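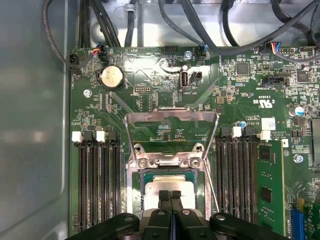

Used Vehicle Reconditioning Technician – Electrical and Interior

Clistent Motors, Mokgate site
Full time, permanent. Reference 149.

Home | Inventory | Finance | Service | Careers | Contact

Clistent Motors buys, reconditions and retails used passenger cars, light trucks and SUVs. The Mokgate site handles all intake for the group's retail lots. Vehicles arrive from trade-in, lease return and auction, and go through inspection, mechanical repair, electrical repair, interior work, paint correction and photography before they are listed. The present vacancy is in the electrical and interior section, on the day shift.

Scope of the position

The technician receives vehicles after mechanical release and brings the electrical and cabin systems to retail standard. Work is assigned by repair order. Each repair order lists the faults found at intake, the approved labor time and any parts already ordered. Faults found later are added by the technician and priced before work continues.

Typical work includes:

- reading and clearing stored fault codes, and finding the cause of codes that return
- testing for parasitic battery drain
- repair of power windows, seat motors, mirror motors, door locks and tailgate latches
- removal and refitting of head units, instrument clusters and backup cameras
- removal of aftermarket alarms, trackers and remote starters, and repair of the wiring they leave behind
- replacement of cabin lighting, switches and trim clips
- removal and refitting of seats, consoles, door cards and headliners for the interior bay
- key and fob programming where the equipment supports it

The position does not include high-voltage battery work. Hybrid and electric vehicles are passed to a separate bay after the 12-volt checks are complete. Airbag modules and seat belt pretensioners may be disconnected and reconnected by the technician under the written procedure, but are not repaired in-house.

Standard of work

Vehicles are sold with a 128-point inspection sheet. Of these points, the technician signs for the electrical and cabin sections. A signature means that the item was tested by the person signing, with the ignition in the correct state and the battery above the minimum voltage stated on the sheet. Items that can't be tested are marked as such and referred to the section lead. They are not passed.

Wiring repairs are made with crimped and sealed splices of the correct gauge. Twisted joints, household tape and tap connectors are not accepted, including where they were present when the vehicle arrived. Harnesses are returned to their original clips and routing. Trim is refitted with new clips if any clip is broken, and color-matched fasteners are used where they are visible from a seat.

All vehicles retained for retail are road tested after electrical work. The technician attends the test if the repair order includes charging, lighting or driver assistance faults. 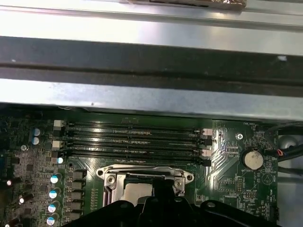
Requirements

Applicants must have:

- two years of paid experience in automotive electrical repair, or in a dealership service department with regular electrical work
- working knowledge of a multimeter, current clamp and professional scan tool
- ability to read manufacturer wiring diagrams without assistance
- a valid driver's license and a record acceptable to the company's insurer
- own basic hand tools

A trade certificate in electrical or electronic systems is preferred. Experience with module coding is useful. Applicants whose experience is mainly in car audio installation will be considered if they can show factory harness repair.

The work involves kneeling, reaching overhead and lying on the vehicle floor for part of each shift. Seats are lifted out by two people.

Hours and pay

The day shift starts at 7:00 a.m. and ends at 3:30 p.m., with a 30-minute unpaid meal break. Hours are the same all year. Overtime is offered in May, when lease returns are heaviest, and is optional at other times.

Pay is hourly and is set by grade after the practical test. The section does not use flat-rate pay. The grade scale is sent to every applicant who is invited to the test. A tool allowance of $200 is paid each quarter after the first 90 days of employment. Work shirts and gloves are supplied. Scan tools, battery maintainers, trim tools and programming equipment belong to the company and stay on site.

Other terms:

- paid vacation from the first year
- medical and dental plan after the waiting period
- employee price on one retail vehicle per year – cost plus reconditioning, no dealer fee
- paid time for manufacturer and equipment supplier courses

Selection

Applications are read in the order they arrive. Suitable applicants are called for a short phone interview, followed by a practical test at the Mokgate site. The test takes one morning. It consists of a door harness fault, a battery drain fault and the removal and refitting of a center console. Wiring diagrams are provided. Applicants may use their own meter. The time taken is recorded but is secondary to the method and to the condition of the trim afterward.

Applicants are told the result of the test by phone or email. References are contacted only after a conditional offer, and with the applicant's consent. Employment depends on a driving record check.

How to apply

Send a resume and a short list of the vehicle makes and diagnostic equipment you have worked with most. State any certificates held and the notice period for your present job. Use the form on the Careers page, or hand a printed copy to the parts counter at Mokgate between 8:00 a.m. and 3:00 p.m. Quote reference 149 in both cases. Cover letters are optional.

Staffing agencies should not reply to this posting. The vacancy stays open until filled, and the page is removed when it closes.

Clistent Motors is an equal opportunity employer. Applicants who need an adjustment for the interview or the practical test should say so on the form – the test bay has step-free access and an adjustable bench.

Related openings

Lot Porter, Fjeld
Paint Correction Technician, Mokgate
Parts Counter Associate, Mokgate
Finance Office Assistant, Nistine
Vehicle Photographer (part time), Fjeld

This site uses cookies to remember your search settings and measure traffic. Accept all | Manage settings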